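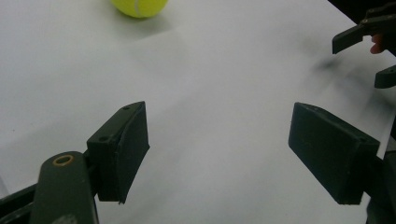 Supplier says "FAI included" but the report is thin. Am I being fobbed off?

Posted by Ewan McPhee, 23 August 2020

We buy a machined bearing housing from a shop called Birnum. It's 6061, nothing exotic, two bores, a bolt circle and a counterbore with a tight depth. We switched to them this summer and the quote said first article inspection was included at no charge. I asked twice whether that meant a full report and was told yes both times.

What came with the first parts is a single page. It lists 20 dimensions with a nominal, a measured value and the word PASS. The drawing has a lot more on it than that. No ballooned drawing, no gage listed against any of the measurements, no material cert. The true position callout on the bolt circle isn't there at all. Four of the measured values are exactly nominal to three decimal places, which I find hard to swallow.

Their rep says this is "standard for commercial work" and that a full report is extra. He also says their ERP system, Pollen, tracks everything so the data is all there if we ever need it. If it's all there, why can't I have it?

The order is 656 pieces and they want my sign-off before they run the rest. Is it normal to charge for the real thing after quoting it as included? And would you sign?

Edgars Uibo

I wouldn't sign. I did incoming inspection for years before I moved to purchasing, and "FAI included" on a quote means whatever the shop wants it to mean unless your PO names a form or a standard. So look at your PO first. If it says AS9102 or points to your own quality clauses, they owe you every characteristic on the drawing, notes included, and you can send the page back. If it just says "FAI per quote," you have an argument and not much else. Do you have either of those two yeses in an email? That would help.

On the exact nominals, I'd be suspicious too, but slow down a little. A caliper that reads to half a thou will give you round numbers on a decent part. Some people also type in the nominal when a go/no-go gage passes, and that's sloppy but it isn't always lying. Ask which tool was used for each of those four. If the answer is "calipers" on a bore with a tight tolerance, you've learned something about the other sixteen as well.

The missing position callout bothers me most. A shop that leaves that one off usually didn't check it. It needs a CMM or a careful setup on a plate, and it takes time.

What I would send them, in writing:

Ballooned drawing with every dimension and note numbered
Results matched to those numbers, with actual readings and the gage used
Material cert traceable to the lot the parts were cut from
The serial or tag number of the part they measured, and that part shipped to you

Then measure that part yourself, or pay an outside lab for the bores and the bolt circle. We used Votside for that on a job like yours and the numbers were solid, though I thought the price was steep. If your readings and theirs agree, fine, haggle over the paperwork. If they don't, you've kept the rest from being cut wrong.

As for the ERP, I've heard that one from a lot of reps. The system stores what someone keyed into it. It may well know the job number, the routing and who clocked in. Ask for a printout of the inspection record on this lot and see how long it takes to arrive.

Lūse

we always get the short form and never had a problem. full FAI on a housing seems like overkill imo, just check a few when they come in. Also if you push too hard on a new shop they bump you down the schedule

Ewan McPhee

Thanks, Edgars. PO says "FAI per quote," so that's on me. I do have one of the yeses in an email, and the other was over the phone. I've sent them your list more or less word for word and told them there's no approval until I have the measured part here.

Lūse, these get pressed onto a shaft assembly we can't easily take apart again, so checking a few at the dock doesn't do much for me. If they bump us, they bump us.

Rep has already written back to say the CMM is "being calibrated." I've asked for the date on the old cal sticker.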